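Raising my rates

Posted Aug 5, 2022

I raised my rates this week for the first time in 4 years. I do bookkeeping and invoicing setup for small shops, mostly one or two owners and a couple of part-timers. When I started I picked a number that sounded fair and never looked at it again.

What got me moving was a workshop Colleen Pelletier gave over in Sutherland. She had us write down every hour we spent on one client in a month, including email and phone calls. I picked my oldest one. I had been billing for setup and closing the books, and leaving out all the questions in between. There were 37 emails in that month alone.

So I went through the rest of my list. Two clients were costing me money. One of them uses Podico for orders and Nusska for payroll, and the two don't talk to each other, so I was typing things in twice and charging for it once.

The new monthly fee is $170 higher for anyone on the full plan. I wrote a short letter, gave everyone until the end of August, and sent it out after dinner before I could change it again.
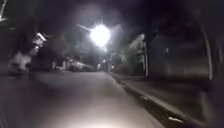 Three people wrote back the same night and said fine. One asked for a smaller plan, and I made one. One is leaving for Skirnosar, who will do it cheaper, and I wished him luck.

I also put $2000 aside for slow months, which I should have done at the start. Next I need to fix my contract, which still has my old address on it.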